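储物收纳版 › 车库与地下室

主题:黑箱黄盖的周转箱加蓝色薄塑料袋,到底防不防潮?

楼主 半截铅笔
发表于 2024-09-14

先说背景,我家地下室不大,靠北那面墙一到雨季就返潮,去年放在纸箱里的冬衣拿出来一股霉味,洗了两遍还有。今年下决心全换成塑料箱,买的是那种黑色箱体、黄色盖子的,连大带小一共17个(别骂我,赶上Stidell清仓,脑子一热)。

箱子到了我又开始纠结:衣服被褥是直接放进去,还是先套一层袋子再放?我婆婆坚持要套,说她们那一辈都这么干。我手头正好有一大卷蓝色半透明的薄袋子,100只装,用都用不完。可是我又怕套了袋子里面不透气,反而闷坏。

有经验的来说说呗,先谢过了!

2楼 阿黄不吃鱼
套。我家在一楼,比你地下室好不到哪儿去,棉被全是先套袋再进箱,放了三个冬天没出过问题。前提是收之前一定要晒透,晒完在屋里摊凉了再装,热乎乎塞进去那就是给自己蒸包子。

3楼 锅盖头老周
不同意楼上。薄袋子那个厚度,指甲一刮就破,防潮基本是心理安慰。真正挡潮气的是箱子的盖,你那个盖扣不扣得紧才是关键。我宁可把买袋子的钱花在干燥剂上。

4楼 阿黄不吃鱼
回3楼:我也没说袋子能顶替干燥剂啊,两样一起用又不冲突。再说套了袋子往外拿的时候一拎就走,不用一件一件掏,换季那天你就知道有多省事了。

5楼 半截铅笔(楼主)
拎着走这个我倒是没想到!不过我试着套了一个,袋口真的很难弄,东西一多就鼓得到处都是,一边压一边另一边又冒出来,盖子死活合不上……

6楼 木梯子
我说说我的做法吧,以前在Wasley那边的仓库干过几年,天天跟袋子箱子打交道,搬家以后自己家也照着来。图在后面,蓝袋子、黑箱黄盖,跟楼主说的是一个路数。

袋口别去打死结,先把四周的塑料往中间拢,拢成一股,褶子自然就顺过来了。拢的时候另一只手按着里面的东西慢慢把气挤出来,急不得,挤猛了薄袋子会从侧面裂开。最后那一股拧两圈,往下一折,压在衣服上面再盖盖子。 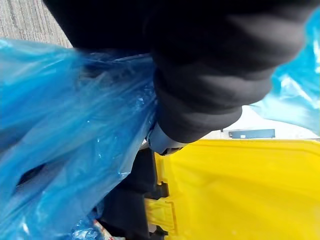
6楼续:几个容易翻车的地方

一、袋子边角别搭在箱口外面。薄归薄,夹一层在盖子底下,那一圈就是不服帖,潮气照样往里跑。盖之前用手沿箱口摸一遍,摸到塑料就塞回去。

二、袋子要比箱子大一号。刚刚好的尺寸看着利索,装满以后袋口根本收不拢。

三、这种蓝的半透明袋,叠上几层颜色就深了,里面是什么看不出来,所以一定贴标签。标签贴箱子侧面,别贴盖上,箱子一摞起来盖上的字全白写。

四、羽绒的别挤太狠,留点余量。

7楼 半截铅笔(楼主)
哇这个详细!我就是打的死结,难怪。拧两圈再折下去我今晚就试。标签贴侧面也记下了,我已经傻乎乎地在盖子上写了4个……

8楼 锅盖头老周
6楼这个讲得在理,箱口那条我举双手赞成,我见过太多人盖子底下夹着袋子还说箱子不密封。但我还是坚持,地下室返潮的话先解决地面。箱子直接坐在水泥地上,你套十层也白搭。垫木托盘也行,砖头也行,离地离墙都留条缝。

9楼 橘子罐头厂
弱弱问一句,黄盖子是不是有两种?我在Werkgate买过一批,盖子跟箱子尺寸差一点点,看着扣上了,一碰就弹开。客服让我自己换货,来回折腾了快一个月。楼主你们的是哪家?

10楼 半截铅笔(楼主)
回橘子:我的扣得还算紧,牌子真没注意,箱底好像有字,等我下去看看。

11楼 灰毛衣
我来唱个反调哈,长期收的衣服我反对用塑料袋,尤其羊毛和真丝。我妈的一件羊毛大衣在塑料袋里捂了几年,拿出来领子都发黄了。天然纤维我现在一律用旧床单包,再放塑料箱。合成纤维的、被芯枕芯之类你们随便套。

12楼 阿黄不吃鱼
回11楼:羊毛这个我服,我家没什么羊毛的所以没碰上。旧床单好主意,我正愁一堆旧床单没处去呢哈哈。

13楼 木梯子
同意灰毛衣。我套袋的也就是被子、户外的东西、孩子穿小了的外套这些。大衣我是挂着的。

14楼 锅盖头老周
干燥剂记得换啊各位,我家是20升的小箱放一包,大箱放两包,每年January……打错了,每年一月开箱检查一次,吸饱的就扔。别跟我邻居似的,放进去就当它长生不老。

15楼 橘子罐头厂
再问一个,袋子用完能重复用吗?看大家说薄,我有点舍不得一次就扔。

16楼 木梯子
没破就能用。抖干净,里朝外翻过来晾一晚。有小口子的我留着套鞋或者垫箱底,裂大了就别留恋了。

17楼 半截铅笔(楼主)
来汇报!刚从地下室上来,箱底的字磨花了,认不出牌子。拧两圈那个办法试了两箱,盖子都合上了,感谢木梯子!羊毛衫已经挑出来单放,等周转出旧床单再包。托盘明天去Orbán那边的旧货市场转转,听说便宜。

18楼 锅盖头老周
旧托盘买之前翻过来看看有没有虫眼。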